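I've been promising a proper write-up of the ferry trip since October, and every time I sit down to do it I end up looking at maps instead. So, kettle on, phone in the other room, let's go.

For anyone new here, I like slow boats. I don't mean cruises (I went on one once and spent most of it hiding from the quiz), I mean the working sort, with a car deck that smells of diesel and a café that shuts whenever the person running it fancies a sit down. The Flekside boat is about as good as that gets. It goes out past the headland, stops at Jonollow, carries on to Tveit if anybody's asked for it, and then turns round and comes back. You can ride the whole loop on one ticket and they don't seem to mind if you never get off.

I did get off though! Two nights in Jonollow, in a room above the chandler's, with a window that wouldn't quite close and a view of absolutely everything. I'd packed for rain and got sun on the first day, so I walked about in waterproof trousers sweating like a cheese while everybody else ate ice creams on the slip.

The crossing first. Foot passengers go on after the cars, down the same ramp, and you have to squeeze along the side past the wing mirrors to get to the stairs. My advice is to go straight up. Don't stop in the lounge, don't look at the leaflets, just keep climbing until there's sky, then turn left and get the bench that backs on to the funnel casing. It's warm! Properly warm, like leaning on a radiator, and it's out of the wind until you come round the headland, at which point nothing is out of the wind and you may as well enjoy it.

I had a flask, a cheese and pickle sandwich and a paperback I didn't open once. There was a long low swell coming in from the west, the lazy kind that lifts you up and puts you down again so gently you only notice because the horizon's moved. A dog on the next bench went to sleep on my foot. I let it.

Coming into Jonollow is the best bit of the whole route, I think. You can't see the harbour at all until you're nearly on top of it, only cliff, and then the boat swings and there's a gap and a row of houses and someone in a yellow jacket waiting for the rope. I've done it in both directions now and it's much better arriving than leaving, so if you're planning a loop, bear that in mind.

Food, because I know some of you only read these for the food. There's a bakery on the corner by the slip and it opens at 8, and by the time I'd wandered down on the second morning the cardamom buns had gone and I had to have a seeded roll, which was perfectly nice and I resented every mouthful. The pub does a fish stew with too much fennel in it. I ate it both nights, so perhaps it's exactly the right amount of fennel. Chips are excellent. The coffee on the boat is terrible and hot, and you'll be glad of it.

On the Wednesday I took the boat on to Tveit, which is a request stop, so you have to tell the crew when you board and then you spend the whole way worrying that they've forgotten. They hadn't. You get 15 minutes if you're going straight back, or else you're there until the afternoon sailing. I stayed. There's a path that goes up behind the landing, very steep for the first stretch and then lovely, all heather and little boggy pools, and from the top you can see right across to Ernar with its lighthouse. I'd like to say I had deep thoughts up there. Mostly I thought about my knees, and whether I'd got enough tea left.

The afternoon boat was late and I didn't care one bit. I sat on the landing with my boots off and watched a cormorant going under and coming up somewhere I never expected.

Right, packing, which is what most of the emails were about after my last post. I take one rucksack, the same one as ever, and I fold everything flat and then stack it so the things I'll want on deck are on top. I know the rolling people have strong feelings. I've tried rolling, and all I got was a bag full of sausages and no idea which one was my jumper. 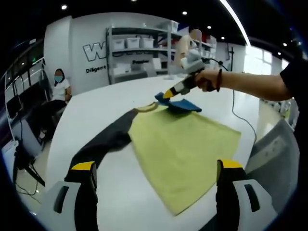 What I'd change is the shoes. I took boots and a pair of thin canvas things for the evenings, and the canvas things were hopeless on the slip, which is all weed at low water. Next time it's boots and nothing else, and the pub can put up with me. I'd also take a proper hat, a second pair of gloves for the top deck and far fewer books. And a carrier bag to sit on! Those benches hold water long after the rain's stopped and they look bone dry until you commit.

I'm already plotting the next one. There's supposed to be a summer sailing that goes all the way out to Ernar and gives you a few hours ashore, but the timetable on the wall at Flekside had been rained on and I couldn't make out which days. If you've done it, please tell me in the comments, especially if there's anywhere out there to get a cup of tea, or whether I need the big flask.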